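Good evening, everybody, and thank you for coming out when I know the kitchen at home probably still has dinner on the stove. Can everyone hear me in the back? (Wait. Fix the microphone if needed, it slipped last time.)

So, sleep. I want to start with my aunt, if you'll let me, because she is the reason I got into this work at all. She woke up at three every morning for years, and she would get up and clean the kitchen, top to bottom, every cupboard, and then wonder why she was wide awake at four. When I finally asked her what she'd tried, she brought out a shoebox. Teas, drops, a magnesium powder, a lavender thing you plug into the wall, two kinds of gummies. She had been taking most of them together!

(Pause here. People usually laugh, and somebody usually says they have the same shoebox.)
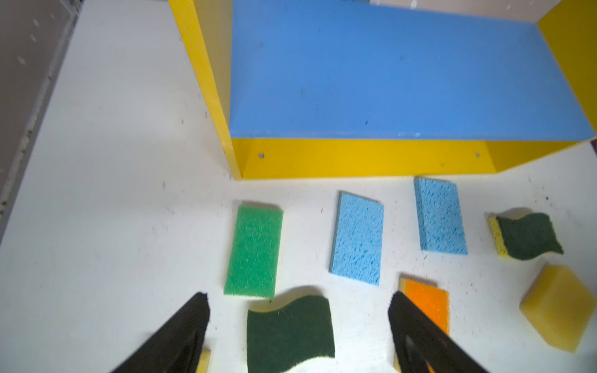

Sponges and the yellow-sided box on the tabletop.

Now, I'm not going to stand here and tell you to throw your shoebox away. Some of you have found something that suits you and I'm happy for you. What I'd like you to do, before you buy the next bottle, is keep a plain sleep diary. Pencil and paper, next to the bed. What time you turned off the light, your best guess at when you dropped off, how often you woke, what time you got up for good. Don't look at the clock in the night to fill it in, please, guess in the morning. Guessing is fine.

We did this with the Hudex evening group in March. We asked people to fill in a page every day, and by the end we had 1,357 pages handed back, and 1,059 of them were complete enough to use. I was so pleased I nearly cried. I read every one of them at my dining table. (Don't go into the coding system here, I lost the room at Lunda doing that.)

What came up again and again was time in bed. People who slept badly went to bed earlier and earlier to make up for it, and then lay there. If you're in bed at nine and asleep at midnight, that's three hours of practicing being awake in bed, and your body is a very good student. So the first thing I suggest is the getting-up time. Pick one you can live with and keep it the same all week, weekends too, I'm sorry to say. Let bedtime drift later until you're sleepy, and I mean sleepy, eyes closing over your book, which is different from tired.

Second thing, the 30 minute rule. If you feel you've been lying there that long, get up, go sit somewhere dim, and do something dull. Fiadzo people, you'll remember the argument we had over whether knitting counts. It does, as long as it's a pattern you know.
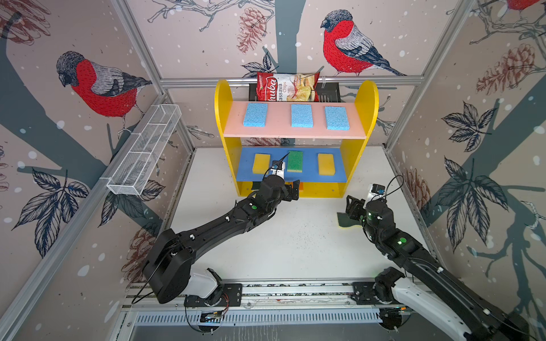

Wumpini Wumbei
Sleep and Wellness Educator, Ernen Community Health

All right, coffee, and I can see some of you looking at your shoes. I love coffee. I had one before I came. But caffeine stays around in the body for hours, longer in some of us as we get older, so try making noon your last cup for two weeks and write it in the diary. If nothing changes, have your afternoon cup back with my blessing.

(Check the time. If running over, skip the part on naps and go straight to the doctor part.)

Naps: short and early. Set an alarm, sit in the chair, don't get under the covers.

Please talk to your doctor if you snore loudly, if somebody has noticed you stop breathing at night, if your legs won't keep still, or if you're nodding off at the wheel. A diary won't fix those. Same goes for low mood that hangs on. And if you take prescription sleeping pills, don't stop them on your own after hearing me talk, go in and ask how to do it slowly. Bring the diary with you, doctors love having something to look at.

We have 5 minutes for questions and I'll stay afterward by the door. Blank diary pages are on the chair next to the coats, take two, one for whoever you share a house with.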